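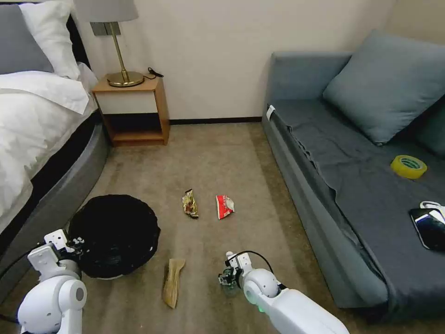

A former purchasing supervisor for the Wulport port district pleaded not guilty on 8 May 2025 to charges that he steered equipment contracts to a supplier in exchange for cash and travel, then lied to investigators when they asked him to explain the payments.

Alvar Torvik, 53, entered the pleas during a short hearing in county court in Stutgate. He faces 7 counts, including bribery, making false statements and tampering with public records. He spoke only to confirm his name and to say that he understood the charges.

According to the complaint, Torvik approved 28 purchase orders to Condori Marine Supply over a period of three years. Most of the orders were for pump parts, dock fenders and replacement cable. Prosecutors say several were split into smaller amounts so that they would stay below the level at which the district must ask for competing bids.

In return, the complaint says, Torvik received cash, two airline tickets and the use of a rented vacation house. The supplier's owner has not been charged. A lawyer for the company did not return a call seeking comment. 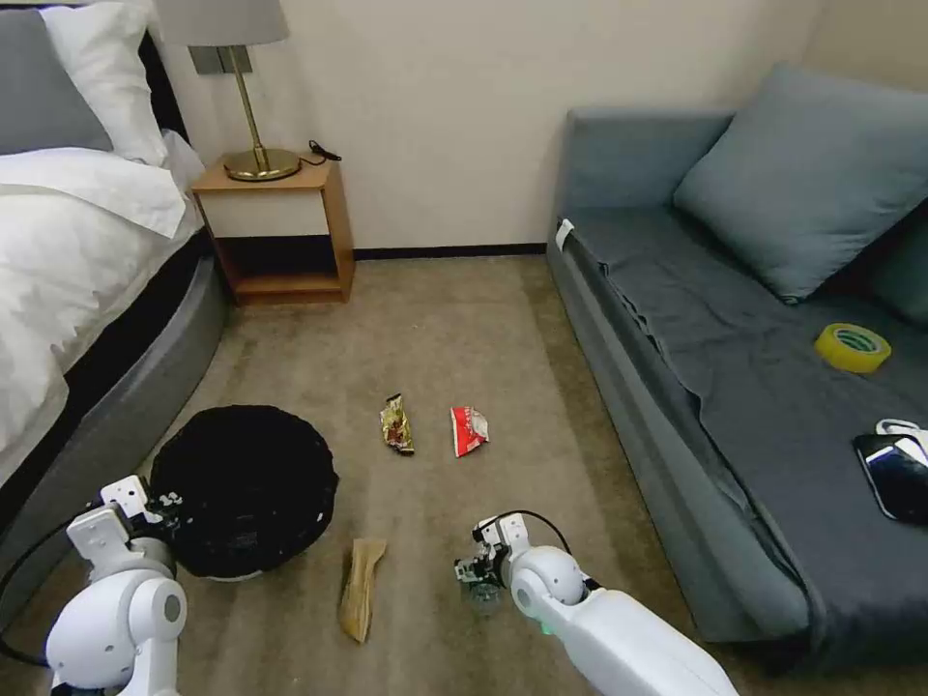 **Stutgate Courts and Public Records Desk**

Investigators first looked at the contracts after an audit found invoices that did not match the district's warehouse receipts. They later obtained 538 pages of email and text messages between Torvik and the supplier. In one message quoted in the complaint, Torvik asked for "the same arrangement as last time" two days before an order was approved. In another, he told the supplier to stop writing to his work address.

Torvik was interviewed twice. Prosecutors say he denied receiving anything of value in the first interview. In the second, after being shown travel records, he said the tickets were a gift from a friend and had no link to his job. The complaint says he then changed the dates on two vendor files before the district cut off his access to the Torkus purchasing system.

The defense argued that the orders were reviewed by other district employees and that the parts were delivered at normal prices. It also asked for the full message records, saying the complaint quotes them without context. The judge gave prosecutors until June to turn them over. 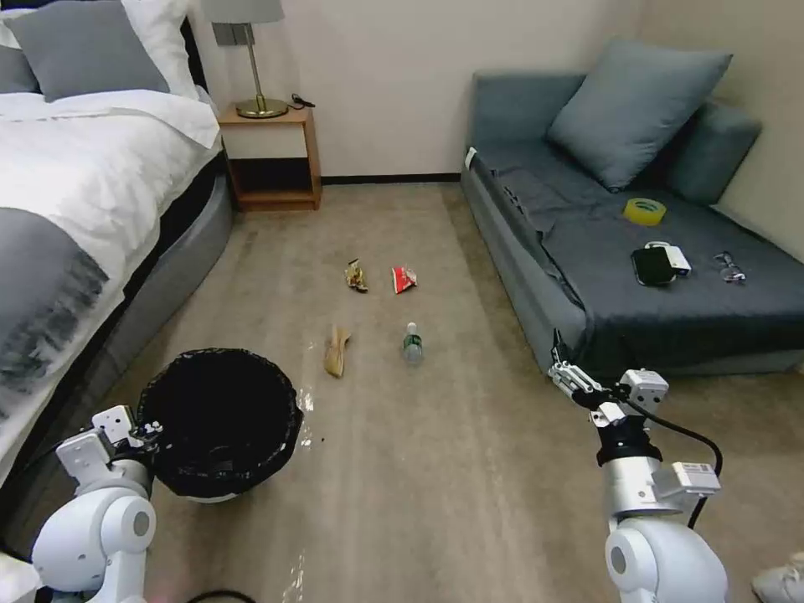 Elvira Sánchez said the district should have caught the split orders much sooner. "Anyone who put those invoices side by side would have seen it," she said, adding that she wanted the full audit made public before the trial — not after.

The port district said in a written statement that it is cooperating with the investigation and has moved contract approval to a separate office. It declined to discuss the audit.

Torvik was released on his own recognizance. He had to surrender his passport and may not contact current district employees or anyone at the supplier. A pretrial conference is set for June.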